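ギャラリー:タオル操作の教示データ収集
プロジェクトPrunda 布操作グループ
2021年4月17日更新

布操作グループでは、人が手に持つグリッパを使ってタオルの扱い方を記録し、その記録から双腕ロボットの動作方策を学習させる研究をしています。このページには作業中の写真を載せています。手法の詳細と評価結果は報告書にまとめてあり、ここではその要点だけを書きます。

収集の方法
作業者は両手に1台ずつグリッパを持ち、テーブルの上のタオルを直接操作します。遠隔操作でロボットを動かして記録する方式も12月まで並行して試していましたが、布のたるみを見ながら指先の力を加減する動作がうまく残らず、現在は手持ち方式に一本化しました。記録するのはカメラ映像、グリッパの位置と姿勢、指の開き幅です。左右の時刻合わせは収集の開始時に毎回行います。

タオルは無造作に置いた状態から始めます。最初に角を見つけてつまみ、続いてもう一方の手で縁をつかみ、両手の間で布を張ります。その後、テーブルに下ろして二つに折るところまでを1件としています。角が布の下に隠れている場合は、作業者が縁をたどって角を出す動作も切り取らずに残します。以前の版ではこの部分を除いて学習させており、方策が角を見つけられないまま同じ場所をつまみ直す失敗が目立ちました。

データの量
今回の学習に使ったのは300件です。タオルは16枚を用意し、厚さと織り方がなるべく偏らないように選びました。作業者は3人で、全員が全種類のタオルを扱っています。つかみ損ねた記録も、その場でつかみ直して折り終えたものは採用しました。途中で中断した記録は除いています。

結果について
実機での試行は117回行いました。薄手のタオルでは角をつまむところまで安定して進みます。表面に凹凸のある厚手のタオルでは、織り模様の段差を縁と取り違えることがあり、この点は未解決です。縁取りの色が本体と近いタオルでも同じ傾向が出ています。映像の解像度を上げても差は小さく、現在はつまんだ直後に布をわずかに持ち上げ、その動き方から縁かどうかを判定する処理を加えています。

二つに折る段階の失敗は、ほとんどが縁をつかむ位置のずれによるものでした。つかむ位置が角から離れすぎると、布を張ったときに中央が下がり、折り目が斜めになります。Karthikeyan Annamalaiが位置の補正を担当しており、次の報告に含める予定です。

データの利用
記録の形式はBreltdenの読み込みツールに合わせてあります。共同研究先には、カメラの校正値と一緒に配布しています。利用を希望する場合は布操作グループのBindu Josephまで連絡してください。

写真

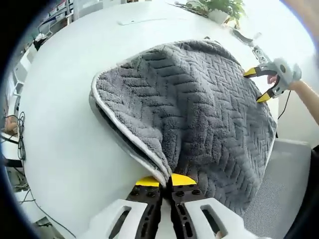 Aušra Ramanauskas
布操作グループ 研究員(データ収集担当)

杉綾風の凹凸があるグレーのタオルを使った収集作業。片方のグリッパの黄色い指先で垂れた角をつまみ、もう片方で縁をつかんでいます。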